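Open day at Flernik, Pleltville, June

Got there at 9:40, signed in, and was put in the first group. Most of the morning was simulator work on the big display, wrist view, sorting blocks with a three-compartment tray.
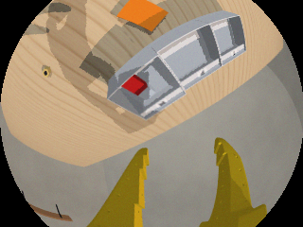 Simulator session

Zinhle Dlamini ran it. Red block in the left compartment, orange one still out on the table, gripper open. She stopped the run at that point to talk about the lens model. The fisheye bends the table edge badly, and they leave it uncorrected in training – the policy gets the same view it will have on the arm.

Noted down: 2,000 simulated runs per batch, 1,405 kept from the last one after filtering. The rest were dropped for timeouts or bad contacts. I asked about shadows. Light position changes every run, she said, and table texture every 700.

Afternoon

Short talk on Dristico, their scheduling software. Slides too small to read from row four. Coffee poor. Left at 3:15 with the Sinaga data sheet – check the finger force limits against ours before ordering.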